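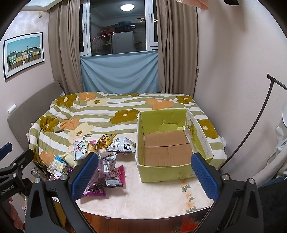 Attachment 1: open carton and snack bags on the table, bedroom end.

Ticket: Carton won't hold the snacks
Location: Plirkville flat, small bedroom
Opened by: Harish Lodhi
Status: Open, pending appetite

21st September. Lime green carton, the one with the torn patch on the back inner wall. Packed flat, the snacks reach the top and the flaps won't meet. Packed upright, they fit until anyone breathes on them. Carton has to go to Nisness with the rest of the shipment.

Reply, Singhal desk: Have you tried taking everything out and putting it back in?

Harish: Everything is out. See attachment. The second half of your advice is where I keep getting stuck.

Singhal desk: Heavy packets first, then the puffy bags. Please don't let the air out of them. We had a case in April and the crumbs are still with us.

Harish: Tried it 2 ways. The gold bag is the problem — it's mostly air and it wants the whole top layer. Also noticed the seam along the bottom of the box. Taped it underneath, used 40 cm.

Singhal desk: Is the torn patch inside going to matter?

Harish: Only to people who look inside boxes for the decor.

Singhal desk: Suggest moving the gold bag to the Plavurov carton, which has room. Can we close this?

Harish: Leave it open. The gold bag has moved, the flaps still haven't met, and I'm looking hard at the purple one.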